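Skikstead Robotics Club - Help Desk
Ticket 44: Right hand pauses over the bin and then gives up
Status: Resolved
Category: Arms and hands / Dilta motion software
Opened by: Student build team, Jabłońska Cup entry

Hello to everyone at the help desk, and thank you again for sorting out our login trouble in August, we were so grateful! We have a new one for you and I'm afraid it's a bit of a story, so please bear with me.

We're the team working on the shelf-to-bin task for the Jabłońska Cup. The rules ask for the robot to take the black pieces from the top shelf of the yellow unit and put them in the white bin on top of the boxes, using either hand, in 180 seconds or less. We've been practicing it in the carpeted room most afternoons and until last week it was going really well (well enough that we had started arguing about what to spend the prize on). Then we updated Dilta on the club laptop, and now the right arm does something strange. It goes out toward the bin at a normal speed, slows down over the boxes, holds there, and after a while the program prints "grasp window expired" and sends both arms home. The left arm runs its half of the routine with no complaint at all.

We did try the obvious things before writing in. We restarted the laptop, restarted the robot, unplugged the hand cable and plugged it back in, and went back to an older copy of our own script in case one of us had typed something silly. No change. One of the freshmen thought the bin was too far off to the right, so we slid it closer and then back again, and the message came up both times.

The start pose is the one from the club handbook, with both arms brought up at the yellow shelf before the program is told to go.
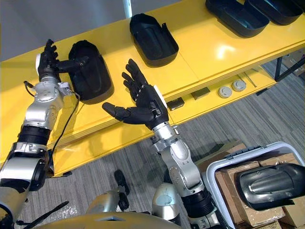 Our wrist limits are set to 60 on both sides and the arm speed is at 50 percent. We haven't touched either number since the spring demo. I've attached the log from the last three runs. If you need longer ones just say so, we have plenty - too many, really.

Reply from help desk, 3:40 p.m.

Thanks for such a thorough write-up, it saves a lot of back and forth. I read through your three logs and the joint motors look healthy to me. No overheating, no dropped packets, and the hand answers every time it's asked for its finger positions. So please don't take anything apart yet!

The part that caught my eye is near the top of each log, where Dilta loads the wrist settings. The left wrist loads from your team folder. The right one loads from the default folder. Those should match, and the default file has a different idea of which way the palm is facing. Could you run the right arm by itself out to the bin, at the same 50 percent, and stop it there with the hold command? Then read me the wrist roll number off the status page and send a picture of where the hand ends up. Leave the boxes and everything else just as you have them for a practice run. And do keep somebody on the stop button, please, I know you always do.

Reply from student team, 4:25 p.m.

Okay! We ran it out and held it. It took us a couple of tries to get the hold command in at the right moment (you have to type the whole word, "h" doesn't work anymore, which might be worth a line in the handbook). The wrist roll on the status page is exactly 180 away from the number the planner wants. We wrote both of them on the whiteboard and stared at them for a while, and then felt a little foolish.
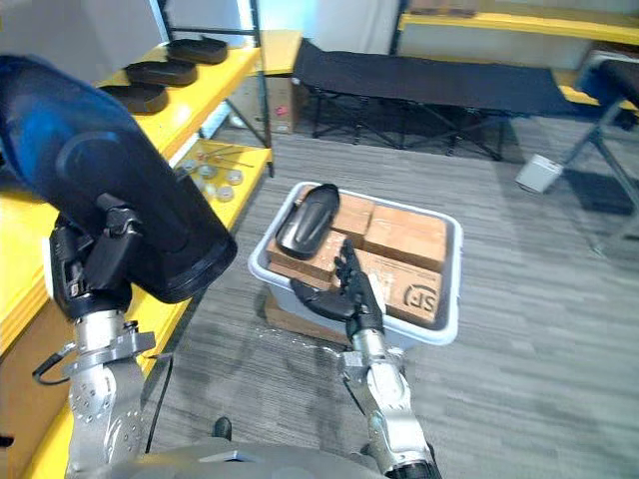
Right hand over the front-left part of the bin, fingers open, with a black piece lying on the left boxes.

So is the planner waiting for the hand to turn over? That would explain the long pause before the message, and it would explain why moving the bin did nothing. What we don't understand is why the arm bothers to go out there at all if it doesn't like the wrist.

Reply from help desk, 4:50 p.m.

You've got it. The reach and the wrist are planned separately, and the wrist is only checked once the hand gets to the target. The planner asks for a turn, your limit of 60 won't allow one that big, and it sits there until the window runs out. Your limit is doing its job, so please leave it alone.

To put it right:

1. Close Dilta completely, including the little status window.
2. Copy the right wrist file from your team folder backup. The Biltarwood backup drive has a good one from before the update.
3. Paste it next to the left wrist file and keep the name the same.
4. Open Dilta and check that both wrists now load from the team folder.
5. Home both arms before you run anything.

If step 4 still shows the default folder, write back and I'll come down the hall with my own laptop.

Reply from student team, 5:30 p.m.

We are so happy! Both wrists load from the team folder now, and we got through four runs in a row without the message. The first one we did very slowly with everybody holding their breath. The times aren't wonderful yet, the last run went a bit past the limit, but that's our own script being overly polite between moves and we know where to trim it.

One small leftover: the status page still shows a yellow triangle next to the right wrist. It doesn't seem to stop anything. Should we worry?

Reply from help desk, 5:45 p.m.

No need, it clears the next time you save a calibration. I've added the "hold" note to the handbook too, thank you for that. Closing this one, but reply here if the pause comes back and it'll reopen by itself. Good luck at the Cup!

Recent tickets
Dilta status page blank after update
Gripper cable clip keeps popping off
Booking the carpeted room for Jabłońska Cup practice
How to restore a file from the Biltarwood drive
Laptop battery drains during long runs

This site uses cookies to keep you logged in and remember your ticket filters. By continuing to browse you agree to our use of cookies. Accept | Settings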